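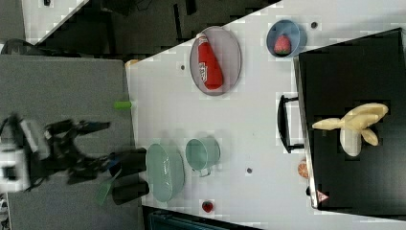

Students at Girton had asked for longer sessions, and the reply from the foundation in October was that the extra hour should be judged by what the teams could show for it at midyear, meaning recorded attempts and working code, with attendance reported separately. The present report follows that request. It covers the first half of the grant period for the Kartha tabletop manipulation project, run by the Flastberg after-school robotics program.

1. Enrollment and sessions

The program is open to students at three schools, of which Girton sends the largest group. Sessions now run two and a half hours on Wednesday, with an optional open lab later in the week. A total of 60 students are enrolled. Teams have four or five members each, and every team includes at least one student who took part last year.

The longer session has changed the order of work. Under the old schedule, teams calibrated the arm, ran a few attempts and packed up. They now have time to review recordings before leaving, and most teams write their log entries the same afternoon. Log entries from the open lab remain thin, and instructors have been asked to check them before students sign out.

2. Work completed

The task for the year is a kitchen tabletop. Students guide a robotic arm to pick up toy food and dishes and to move them to a named place, such as a plate or a bowl. The set includes toy strawberries, a citrus slice, a ketchup-style squeeze bottle, banana-like pieces, a cup and several containers. Item positions are changed between attempts so that teams cannot rely on a fixed layout.

The target for the full year is 3,000 recorded attempts. At the close of the reporting period, 2,606 had been logged and accepted. A further 165 were rejected at review, most of them for missing labels — a clerical fault that the new log sheet is meant to correct. Rejected attempts are kept on file and do not count toward the target.

Smooth and rounded items continue to give the most trouble. Two teams have rewritten their approach to cups, bringing the fingers in from the side instead of from above. Their results will be compared with those of the other teams in the spring.

3. Competition

Four teams have registered for the regional Jultetti challenge. The rules allow up to three attempts for each item and prohibit any contact with the arm once a run has begun. Practice runs under these rules began in January. The teams that have not registered will continue with the Kartha task and will present at the spring open house.

4. Spending

Spending is within the approved budget. Replacement finger parts have cost more than planned, and transportation has cost less, as Girton now provides its own bus. The program requests permission to move the unspent transportation funds to the parts line. No change to the total award is requested.

5. Matters for the second half

The room is shared until 3:30 p.m., which leaves little time for setup before students arrive. Flastberg has asked for a storage closet on the same floor and awaits an answer. The student handbook is being revised to include the new log sheet, and a copy will be sent with the final report, together with the attempt records and the Jultetti results.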